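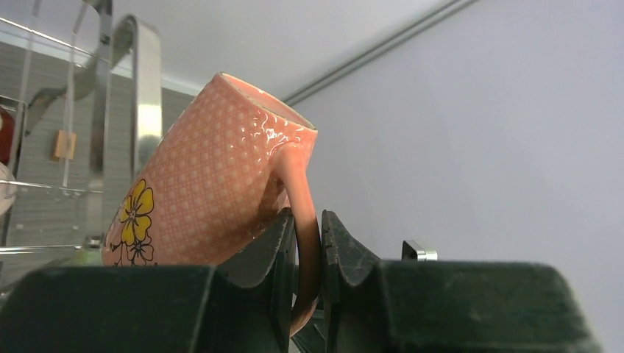
mahnaz_n: Right, need opinions before I list our old pine dresser. Stripped and waxed it in July and I love it, but we're moving and it won't fit. Seen similar on Skukeo for £180 and up. It'd come with the cup hooks, and I'd dress it for the photos with my pink mugs, like the one with the yellow flower on the side. Is £150 cheeky?

mullero12: Not cheeky at all if the drawers run properly! Do they?

mahnaz_n: Two do, one sticks a bit.

Naveed Lashari: I'd say £90. Brown furniture just isn't shifting and pine's worse. Say it sticks, too, or you'll get haggled on the doorstep.

mullero12: Disagree, waxed pine went in 12 days for me. Start at 150, you can always drop it.

Naveed Lashari: You had the original knobs though.

mahnaz_n: So do I! Going with 140, collection only. Will measure it tonight.

Contact us | © Cotach Forums | Back to top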